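Before you start on the finish, give the board a day or so indoors to settle. We know it's hard to wait when you've just unpacked something new (we are the same way in the Tresdale workshop!), but wood that has traveled through cold vans and warm porches likes a little time to get used to your kitchen.

## 4. Oiling your Harkcombe bread board

You'll want a soft cotton cloth, a 50 ml bottle of Tresdale board oil, and an old towel to work on. If you bought the larger kit, part no. 944, the cloth is already tucked inside the lid.

1. Wipe the board on both faces with a barely damp cloth, then stand it on edge and leave it until it feels dry all over. Overnight is best.
2. Run your palm across the top. Any fuzzy patches can be smoothed with the gray pad from the kit, always going the same way as the grain.
3. Pour a small puddle of oil in the middle, a tablespoon or thereabouts, and spread it outward with the cloth. Don't forget the edges and the ends, which drink up more than you'd think.
4. Let it soak for up to 60 minutes. Go and have a cup of coffee!
5. Wipe away whatever is still sitting on the surface, turn the board over, and do the other face in the same way.
6. Repeat the next day, and once more the day after if the wood still looks thirsty.

**Note:** The color will deepen a bit with the first coat, and darker streaks in the grain may stand out more than before. Every board takes oil a little differently, so please don't worry if yours doesn't match your neighbor's.

**Caution:** Lay used cloths out flat, outdoors, to dry before you throw them away. Never leave them bunched up in a bag or a trash can.

**Caution:** Olive oil and other cooking oils can turn sticky and start to smell. Keep those for the salad.

## 5. Everyday care

Wash the board by hand with warm water and a drop of mild soap, and dry it right away. Please keep it out of the dishwasher, even on the gentle setting. For garlic or onion smells, rub the top with half a lemon and some coarse salt, rinse, and dry as usual. When water stops beading on the surface, it's time for another coat of oil. Refill bottles are listed as part no. 278.

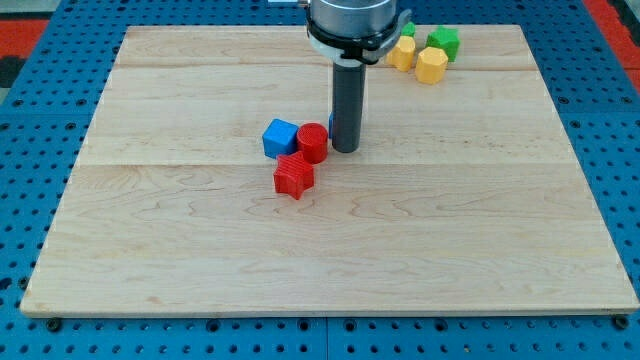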